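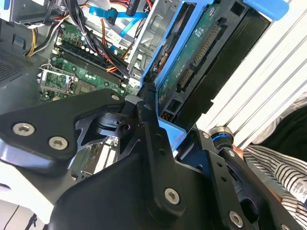
1/ Replacing a drive in a home file server: checksums first, hardware second

Notes from the archive move at Mevdale. The data is scanned parish maps plus the index Parveen Dewan built for them. One mirrored pair, one disk with a growing count of reallocated sectors. Posting the order of operations since two people asked for it.

2/ Run a full scrub before touching anything. A mirror with one weak disk is only as good as the last complete read of the other one. Ours finished overnight with no errors on the healthy side and 44 repaired blocks on the weak side.

3/ Write down serial numbers, not device names. Device names can change between boots. The serial is on the drive label and the system will report the same string. Match them on paper before you shut down.

4/ Export the checksum list to a different machine. Ours covers 109 folders. A list stored on the array it describes is no help if the array goes.

5/ Check the backup by restoring from it. Karthik Weerakoon picked a folder at random and restored it to a laptop. 244 files, all hashes matched. I'd have picked a larger folder but it was his laptop.

6/ On drive size: the replacement must be at least as large as the old one in sectors. The capacity printed on the box is rounded. Two models sold under the same capacity can differ by a few megabytes, and a mirror will refuse the smaller one.

7/ Check the recording method too. Shingled drives are fine for cold storage and slow to rebuild. The spec sheet usually says, sometimes under a footnote.

8/ Shut down fully, switch off at the supply, then open the case. Hot swap works on hardware built for it. A desktop tower usually is not.

9/ After the swap, start the rebuild and leave the machine alone. No indexing, no media scans, no large copies. Rebuild time depends on how much data is on the pool and what else is reading it.

10/ Scrub again when the rebuild is done. Then compare against the exported checksum list. These are separate checks. The scrub tells you the pool agrees with itself, the list tells you the files are the ones you started with.

11/ Keep the old disk on a shelf, labeled with the date it came out and the serial. Ours stays until September, then gets wiped.

12/ Correction to 4: Ustyna Ivanyshyn points out that the list should record file sizes as well as hashes. Agreed. It makes a truncated copy easy to spot without rehashing the whole folder.

13/ Script for the export is short and needs cleaning up. Will post it separately.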